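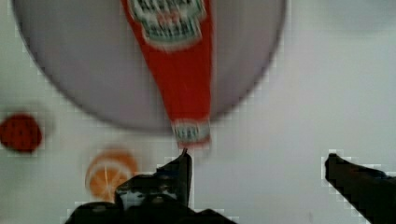
3.2 Tabletop arrangements

The study examines how people set out food items on a small table when they are given no fixed order to follow. Sessions were held at the Giltau site between February and 28 November 2021. In all, 114 adults took part, and together they produced 2472 arrangements that could be scored. Arrangements left unfinished at the end of a session were excluded from the count.

Each session used a set of items drawn from a common stock of 32. The stock was divided into dishes, condiments, fruit and baked goods. Items were chosen to be familiar to most adults in the region and to differ clearly in size and color. A long item, such as a squeeze bottle, was included in every set, as earlier work at Brekavside had found that long items are placed less consistently than round ones.

Figure 3. Close overhead view of a tabletop arrangement. A long red item, similar in shape to a ketchup bottle, lies across a light gray plate with its narrow end just past the rim. A small dark red item with a bumpy surface and an orange slice lie off the plate.

The position of each item was coded as on the plate, across the rim, or off the plate. An item was coded as across the rim if any part of it extended past the outer edge while the remainder was supported by the plate. The long item in Figure 3 falls under this code. The small fruit items in the same figure are coded as off the plate, regardless of how near to it they lie. Distance from the rim was recorded separately and is reported in Section 4.

Orientation was coded only for items with a clear long axis. Coders noted the direction of the narrow end in relation to the near side of the table, using 8 equal sectors. Round items and slices received no orientation code. Where an item leaned between two sectors, the sector containing the greater part of its length was used.

Two coders worked independently from the overhead pictures. Blurred pictures were kept in the sample if the outline of the plate and the general shape of each item could be made out. Printed labels were not used to identify items, and coders were instructed to rely on shape and color. Disagreements were settled by a third coder at the Sauerland office who had not attended any of the sessions.

Participants were told that no arrangement would be judged correct or incorrect. They were asked to stop when the table looked ready to them. The wording of this instruction follows the Graltetti protocol, with one change: the word "meal" was replaced by "table" to avoid suggesting that every item had to be placed on a dish.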